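Zistgate Support
Ticket 3249
Product: Zariņš fitted cover, white
Raised by: Arūnas Hunt
Handled by: Zane Hunt
Category: Fabric / fit after washing
Status: Open – awaiting second measurement

Reported problem

The customer says the cover no longer reaches the corners of the cushion after its first wash. It was bought in September and used on a spare bed seat until last week. The zip closes to the last 3 cm and then stops. No tearing at the seam. The customer wants to know whether the cover has shrunk or whether the wrong size was sent.

Checks requested

Lay the cover flat on a hard surface, zip side down. Smooth it from the middle outwards without pulling. Measure the long side along the seam, not along the piping. Write down the wash temperature, the spin setting and whether a tumble dryer was used.

Customer reply, 10:40

Washed at 30, normal spin, line dried. Liquid detergent, no softener. The washing machine is a Dollness and the 30 programme is the only one I use for whites. Long side measures 249 mm less than the cushion if I leave the fabric alone, but I can get nearly all of that back by pulling. Label inside the cover is too faded to read the size code.

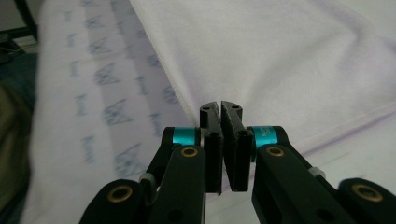
Attachment 1: white fabric surface.

Agent note, 11:15

The attachment is of no use for sizing – there is no scale and no label in it. Fabric colour agrees with the order. Going by the written answers only.

A gap of 249 mm is too large for shrinkage at 30. Our own wash sheet for this cover allows up to 3 per cent on the long side. If most of the length comes back by hand, the likely causes are:

1. The inner lining has twisted and is holding the outer fabric short.
2. The cover is on the wrong way round, with the zip on the long side of the cushion.
3. The next size down was packed.

Asked the customer to turn the cover inside out and look at the lining along the seam opposite the zip. Also asked for the length of the zip, teeth only, as this differs between sizes and does not change in the wash.

Customer reply, 14:05

Turned it inside out. Lining was folded over on itself along most of the far seam. Pulled it flat and put the cover back on. Zip now closes all the way. One corner is still tight and the piping sits slightly to one side. Have not measured the zip yet – the tape is at work.

Agent note, 14:30

Cause 1 accepted as the main fault. Cause 2 ruled out, zip position confirmed by phone. Cause 3 stays open until the zip length comes in.

Advice sent: wash inside out with the zip closed, pull the lining flat before hanging, do not iron over the piping. Leave the cover on the cushion overnight and check the tight corner again in the morning.

Replacement not authorised at this stage. Clitora warehouse asked to hold one cover in the larger size against this ticket.

Next action: customer, zip length in mm.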